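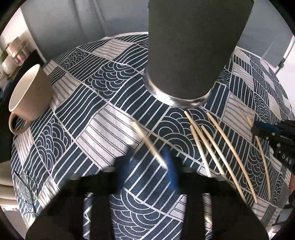
Photo: Ridwood Review / Home Tasks Desk

Setting the Table for Good Data
A working code for hand-held gripper recording asks operators to slow down before they begin

June 2024

Much of the public discussion of robot safety concerns the finished machine: how fast an arm may move near a person, where the stop button must be placed, who may open the guard. Far less has been written about the stage that comes before, when people pick up hand-held grippers and perform ordinary household tasks so that a robot may later learn from the recordings. The work is done at kitchen tables and counters, with mugs, drinking glasses and thin wooden sticks, and until recently each group that did it kept its own habits.

The Lustero Code of Practice for Hand-Held Recording is an attempt to put those habits in writing. It was drafted by three organizations, Lustero, Vidden and Urrutia, which had found that they could not easily share their recordings. A session that one group regarded as complete was, in the view of another, missing half of what was needed. The first draft circulated in December. The current text has 9 sections and applies to any site that records tabletop work with one or two grippers.

The layout comes first

Section 1 deals with the table. The code does not require a plain surface. Early drafts did, and the requirement was removed after Vidden objected that homes are full of patterned cloths, and that a robot trained only over bare white tabletops would meet its first striped tablecloth unprepared. The present wording permits any cloth that lies flat and does not slide when an object is dragged across it. The cloth must be named in the session record, and the same cloth may not be used for more than 160 recordings in a single set.

Objects are to be placed according to a written layout or, where the task calls for disorder, at the operator's choice. In the second case the record must say so. A mug may be laid on its side and a tumbler may be turned upside down, provided that the starting position is one that a person might reasonably find at home. The code discourages what it calls arranged difficulty, meaning an object balanced or wedged in a way that would not occur in use.

Thin objects receive a paragraph of their own. Skewers, chopsticks and similar items roll, overlap and are easily lost from view behind the fingers of a gripper. Operators are asked to pick them up one at a time unless the task states otherwise, and to leave a stick where it falls if it is dropped. Tidying between attempts is allowed only after the recording has been stopped.

Handling and pace

Section 3 is the longest and, according to the drafting group, drew the most comment. It covers how the operator holds and moves the tool. The main points are as follows.

The object must be gripped before it is lifted, and the grip must be held for a moment before travel begins.

A large object should be carried by the shortest sensible path. It should not pass over a glass item if a clear route exists.

Where two grippers are in use, one should be at rest or steadying an object while the other travels, unless the task needs both to move.

The operator's bare hands should stay out of view from the start of the recording to the end.

A failed grasp is to be kept. It is marked as failed and is not erased.

The last of these points represents a change of practice for many sites. Urrutia had for some time deleted failed attempts at the end of each day. Its position now is that a slipped tumbler, followed by a second and better grasp, tells a learning system something that a clean attempt cannot. The code adopts this view, with the condition that breakage ends the session at once. Glass and ceramic items may be used, but closed shoes are required, and a brush and pan must be within reach of the table.

Light, background and the home itself

Section 5 asks for steady light from at least one fixed source. Stand-mounted panels are acceptable and may remain in view. Their legs must be clear of the operator's feet. Shelves, storage jars, plants and chairs in the background may also be left as they are. The drafters considered a rule that backgrounds be cleared and decided against it, on the same reasoning that was applied to the tablecloth. Papers, mail, family photographs and screens are treated differently and must be removed from the room or turned away before recording begins.

Checking the work

Under Section 7, every set of 1,000 recordings is reviewed by a person who took no part in making it. The reviewer confirms that the layout matches the record, that failures have been marked, and that no private material appears. A set that does not pass is returned with written notes and may be submitted again.

Ridwood, which runs a small recording site and joined the code this spring, reports that its operators found the first weeks slow. Filling in the session record took longer than expected, and the rule on dropped objects ran against instinct. The site has since shortened its daily schedule and added a rest break to each shift, a step the code recommends but does not require.

Comments on the present text remain open. Two matters are already listed for the next revision: the treatment of liquids, on which the code is silent, and the cleaning of soft gripper pads between sessions, which is left for now to the judgment of each site.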